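Pourquoi il y a des plages où les chiens peuvent venir et d'autres non ?

Publié le 27 août 2019

Tu pars en vacances à la mer avec ton chien. Tu arrives devant le sable et tu vois un panneau avec un chien barré en rouge. Ton chien ne sait pas lire, alors c'est à toi de comprendre le panneau !

Qui décide ?

Le plus souvent, c'est la commune. Elle écrit une règle pour chaque plage. À Etham, par exemple, il y a 11 plages. Les chiens sont admis toute l'année sur 8 plages. Sur les autres, ils ne peuvent pas entrer pendant l'été, mais ils peuvent revenir quand la saison est finie.

Pourquoi une interdiction ?

En été, beaucoup de familles s'installent sur le sable. Les bébés y jouent et mettent les mains dans la bouche. Les crottes de chien contiennent des microbes, et quelquefois des vers très petits. Il y a aussi des personnes qui ont peur des chiens, même des chiens gentils.

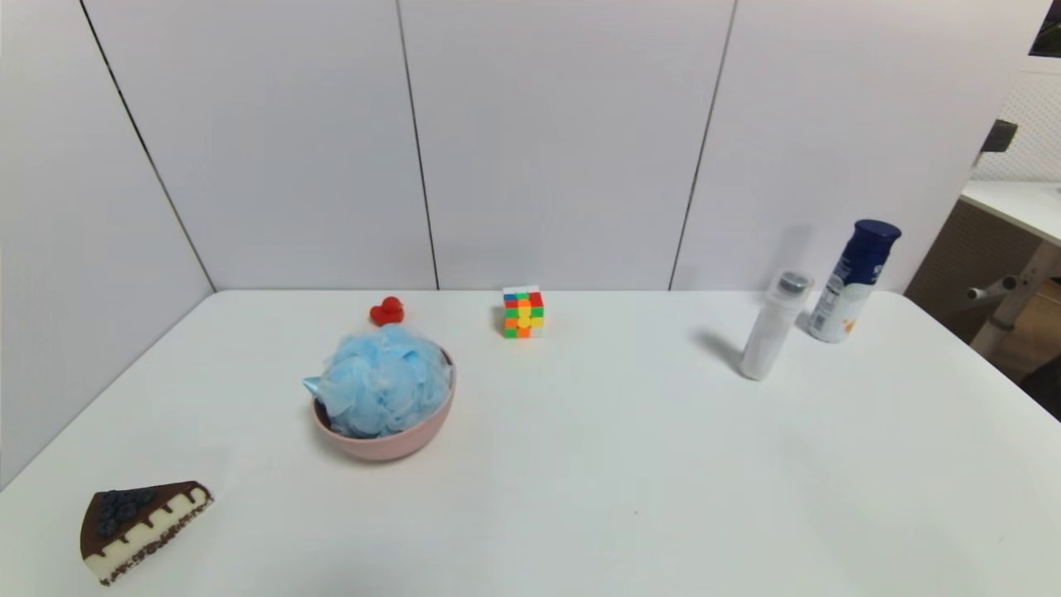 Une autre raison, ce sont les oiseaux. Certains, comme le gravelot, font leur nid directement sur la plage. Leurs œufs ont la couleur des cailloux et on les voit très mal. Un chien qui court peut les écraser, ou bien faire fuir les parents. À la plage de Nogueira, une corde est posée dès le mois de mai pour protéger les nids. On reste derrière la corde, et le chien reste en laisse.

Le sable et la mer sont-ils dangereux pour un chien ?

Un peu, oui. Le sable au soleil peut brûler ses coussinets : ce sont les petites parties molles sous ses pattes. Pose ta main sur le sable. Si c'est trop chaud pour toi, c'est trop chaud aussi pour lui. L'eau de mer est salée, et s'il en boit beaucoup, il peut vomir. Apporte donc de l'eau douce et une gamelle.
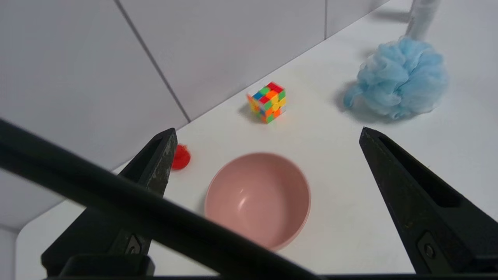

Deux doigts de pince noirs au-dessus d'une table.

Après la baignade, il faut rincer le chien à l'eau claire. Le sel qui sèche dans les poils gratte la peau. N'oublie pas les oreilles, qu'on essuie doucement avec un linge, sans entrer trop loin.

Et les vagues ? Tous les chiens n'aiment pas nager. Il ne faut jamais porter un chien dans l'eau par force. Laisse-le sentir le bord et choisir.

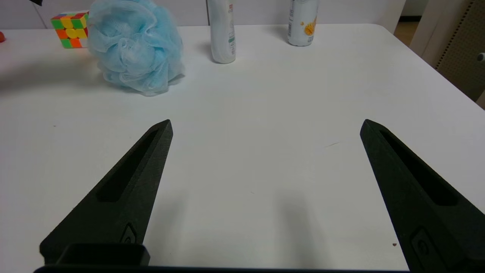
Petits mots à connaître

Laisse : la corde ou la lanière avec laquelle on tient son chien.
Marée : le mouvement de la mer qui monte et qui descend.
Arrêté municipal : une règle écrite et signée par le maire.

Avant de partir, demande à un adulte de regarder les règles de la plage sur le site de la commune. Et mets des sacs pour les crottes dans ta poche !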